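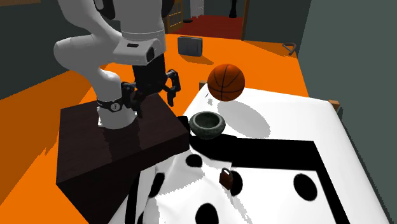
Basketball above the table after scene reset, practice scene "table_mixed"

Ticket: Basketball does not fall after reset, bowl task cannot start
Project: Jundbridge student robot club, simulation group
Software: Trotora simulator, club build
Machine: lab desktop 2, the one near the window
Opened: Tuesday, August 31, 2021
Priority: normal, but please see the note on the practice round
Status: Solved, one question open

Problem

We are preparing the pick and place exercise for the new students. In the exercise the arm must first move the padlock to the bowl, and after that push the ball to the marked side of the table. After a reset, the ball should drop a short way to the table and come to rest. On our machine it stays in the air. It does not touch the arm, the bowl or the table. The shadow of the ball is drawn on the table top, so I think the renderer knows correctly where the ball is.

The padlock and the stone bowl are on the table as they should be. The arm also looks normal, with the gripper pointing down beside the pedestal.

The run cannot start, because the task script waits until all objects have stopped moving after they have fallen. The ball never begins to fall, so the script waits until the limit and then writes:

settle check failed: object "ball" has no contact after 200 steps

How to repeat it

1. Start Trotora with the scene "table_mixed".
2. Load the student task file from the club folder.
3. Press Reset and do not touch anything.
4. Wait for the settle check.

It does not happen every time. I made 41 resets in a row with the same settings and the ball stayed up in 19 of them. In the other resets it fell normally. I could not find any order in it.

What we tried

First I supposed that gravity was off in the scene. It is on. If I lift the padlock with the mouse tool and release it, it falls down.

Then I changed the mass of the ball, first heavier and then lighter. No difference. I put the old value back.

One of the second-year students had the idea that the ball is caught by an invisible collision shape of the arm, maybe one which is bigger than the visible arm. This was a good idea, because we had such an error in July with the old gripper model. I turned on the collision view and looked at the arm from all sides. The shapes follow the links well and there is no shape under the ball. I also ran the scene with the arm removed. The ball still stayed up in some resets.

Next, the cloth. The scene has a white cloth with black spots over the near corner of the table, and it is the only soft object we use. With the cloth removed I could not produce the error at all. I was quite happy for the moment, but the cloth is part of the exercise (the vision students need the spots, they are easily confused with the dots on the table) so I did not want to just delete it.

Reply from the support desk

Thank you for the very clear report. Please send us two more things: the physics log with the detail level set to high, and the task file. Please also tell us if the ball starts to fall when you move any other object against it.

A simple test in the meantime: open the object list directly after a reset that has failed, select the ball, and read the line "activity". It can say "awake" or "asleep".

Our answer

The ball says "asleep". When it falls normally, it says "awake" directly after the reset and changes to "asleep" only when it has come to rest on the table.

I moved the arm slowly with the slider until one finger touched the ball. In the same moment the ball fell, hit the rim of the bowl and rolled from the table. So contact wakes it up.

The log is attached to the ticket. The task file is attached too. Please excuse the comments in it, they are in two languages.

Reply from the support desk

We can see it in the log. On reset, the simulator first puts all rigid objects in their start positions and wakes them. Then it prepares the cloth, and this takes a number of steps, in which the rigid objects are held still so that they do not disturb the cloth. The sleep timer should be stopped during this time, but it continues. If the cloth needs long enough to become quiet, the ball is counted as resting and is put to sleep in the air. In your log the slowest cloth preparation took 440 steps. The fast ones finish before the timer does, and then you see no problem.

The padlock and the bowl are put to sleep as well. They are already standing on something, so there is nothing to notice.

Until the next build, please add one line at the end of the reset function in your task file:

scene.wake_all()

It must come after the cloth call. If it is before, it will have no effect.

Our answer

I added the line and made again 41 resets. The ball fell in all of them. After this I started the complete exercise with the padlock and the bowl, and the settle check passed.

In my first try I put the line before the cloth call, although you had written it clearly. So if another group writes to you that it does not help, maybe ask them this first.

I copied the changed task file to the Londemix server, in the folder for the autumn exercises. Students who already downloaded the older file should download it again. The Wike team shares our folder and has the same cloth in its sorting scene, so I wrote a message to them also. They only have flat objects and did not notice anything.

Note on the practice round: the desktop was not available to the beginners while I tested, and two groups have lost their time on it. They can use it again now. The waiting list is on the door.

Open question

After the ball lands, it sometimes rolls a little in the direction of the bowl, and the padlock is then harder to reach for the gripper. Is it allowed to start the ball lower in our file, or does the scoring script compare the start height with the original scene? I did not find it in the manual. I leave the ticket open for this point only.

Reply from the support desk

The scoring script reads only the end positions. You can start the ball lower. Keep a small gap to the table, or the first contact will push it away. We leave the ticket open until you have tried it.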